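Household Textiles and Linen Care
Unit 4 handout: Sorting and folding small cloths from a basket
Course lead: Akosua Gbeho. Practical sessions: Edem Addo.
Revised 31/08/2020

Read this before the practical. It replaces the two-page sheet from January, which had the stack heights wrong for the Rurkport shelving. Bring your fold card and a pencil. Aprons are on the hooks by the door.

4.1 What this unit covers

Small cloths means anything up to the size of a tea towel: napkins, dish cloths, dusters, polishing cloths, tray cloths. Sheets, table covers and bath towels are Unit 5 and are folded by two people, so the method is different.

By the end of the unit you should be able to empty a mixed basket, sort it by use and color, fold each piece to the card, and stack the result so that the folded edge faces out. You will be checked on all four.

4.2 The basket

We use low, open baskets for this unit. A low basket lets you see most of what is in it without digging. In a deep hamper the bottom layer gets pressed under the rest and creases hard, and you end up ironing things that only needed folding.

Check the inside of a woven basket before you load it. Run your palm over the bottom and up the sides. A broken strand will catch a loop in terry cloth and pull a thread. Put damaged baskets on the shelf marked Repair and sign the sheet.

Do not fill past the rim. If cloths hang over the side when you carry the basket, they drag on door handles and pick up dirt from your clothes. At the table it does not matter if a corner lies over the rim while you are working.

4.3 Setting up the table

Wipe the table and dry it. Put the basket in the middle, long side toward you if it has one. Leave clear space on your working side for folding, and decide where the stacks will go before you start. Most people fold on the side of their stronger hand.

Stand for this work. The chairs are for the written part. If the table is too low for you, ask Edem for the risers, which add the same height to all four legs.

4.4 Separating

Cloths come out of the dryer bunched together. Take hold of one near a corner or an edge and lift it slowly while the other hand stays close to the basket. If a second cloth comes up with it, stop and lay both down, then free them on the table. Pulling hard stretches the hem, and a stretched hem will never fold square.

Dark and light cloths are kept in separate stacks. New black cloths can leave lint and sometimes dye on pale ones, so a mixed basket should be sorted the same day it is dried.
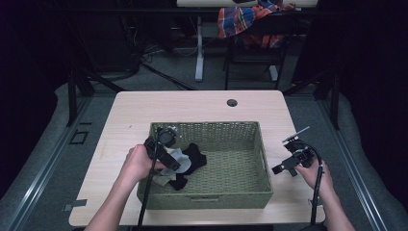

Fig. 4.1. Black cloth and pale gray or white cloth bunched together in a woven basket, before sorting.

With a pair like the one in Fig. 4.1, begin with whichever cloth has a free edge. The pale one lies partly over the rim area at the front left, so it is the easier of the two to start with. Lay it flat on the working side and come back for the black one.

4.5 Shaking and smoothing

Hold the cloth by two neighboring corners and give it one firm shake, away from your face and away from the finished stacks. Lay it down with the hem side under. Smooth from the center out with the flat of the hand. Do not smooth in circles, which shifts the weave and leaves the corners out of line.

Look for stains now. A stained cloth goes back to the wash before it is folded. Cloths with holes or loose hems go in the mending bag.

4.6 The three folds on the card

Half fold. Bottom edge to top edge, corners matched. Used for dusters and polishing cloths.

Quarter fold. Half fold, then left side to right side. Used for napkins and tray cloths.

Third fold. Long sides in by one third each, then half. Used for dish cloths and tea towels.

Match corners first and smooth second. If the corners are off by more than a finger's width, open the cloth and start again.

4.7 Stacking

Folded edge to the front. One kind and one color group to a stack. The shelves at Rurkport take a stack of 41 thin dusters or far fewer tea towels, so go by the painted line on the upright and stop there.

Newly folded cloths go to the bottom of the shelf stack and older ones stay on top. It takes a little longer but the wear is even across the set.

4.8 Practical task

Work alone. You will be given a mixed load of 40 cloths. Sort, fold and stack all of them. Marks are for square corners, correct fold for the kind of cloth, and a clean table at the end. There are no marks for speed.

Record on the back of your fold card:
how many cloths went back to the wash
how many went to mending
any cloth you could not place, with a short note

Hand the card to Edem before you leave. Cards without a name cannot be marked.

Reading for Unit 5: Ansah, chapter on flat linens, pages 169 to 200. Copies are in the cupboard under the window. Please return them the same day.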